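Filed under: Horticulture and Post-harvest / Research articles

3.2 Fruit quality on arrival

Dragon fruit sold through independent grocers in cooler regions often travels a long way before it reaches the shelf. The fruit does not continue to sweeten after harvest, so growers must balance flavour against the time spent in transit. Fruit picked early is firmer and travels well, but is commonly judged bland. Fruit picked late has better flavour and a shorter shelf life, and its scales tend to yellow and shrivel before the flesh has noticeably declined.

The present study followed consignments from two growing districts, Losholm and Gullex, to a single distribution depot at Frade. A total of 200 fruit were assessed on arrival and again at the end of a storage period of 14 days. Growers were asked to harvest at their usual stage of colour and to pack in their usual cartons, as the aim was to record ordinary commercial practice. No wax or coating was applied at any point.

Skin colour was scored by eye against a printed chart, under the same lighting at each assessment. Scales were scored separately from the body of the fruit. This distinction matters in red-skinned types, where the skin may be fully pink while the scales keep a good deal of green towards the tips (Figure 1). Retail buyers interviewed for the study regarded green scale tips as a sign of freshness, and several said they would reject a carton in which the tips had turned brown, whatever the state of the flesh.
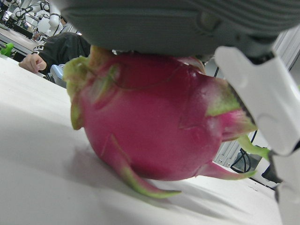 3.3 Handling and storage

Each fruit was inspected on a flat surface, with the stem end, the sides and the flower end examined in turn. Bruising, splits and broken scales were recorded as present or absent. Broken scales were the most common defect in both districts and were found more often in fruit packed in a double layer. Splits were less common and occurred mainly in the Gullex fruit, where heavy rain had fallen in the week before picking.

After the first inspection, fruit were returned to their cartons and placed in a cool room. Cartons were rotated between shelves so that no grower's fruit remained closest to the fans. Soft or mouldy fruit were removed when found and counted as losses. At the close of storage, 93 per cent of the Losholm fruit was still considered saleable by the depot's own standard. The Gullex fruit performed less well, and most of its losses were traced to splits already noted on arrival.

Shallow, open containers are preferred over deep bins for work of this kind, as stacked fruit press on one another and the scales catch and tear when a piece is lifted from below (Figure 2). The Lukley packing guide, which many growers in both districts follow, gives similar advice for the packing shed but says little about handling at the depot. It would be useful to extend the guide to cover receiving and display.

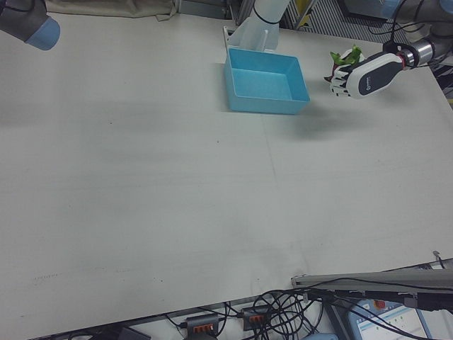 Figure 2. Shallow plastic tray on a white tabletop.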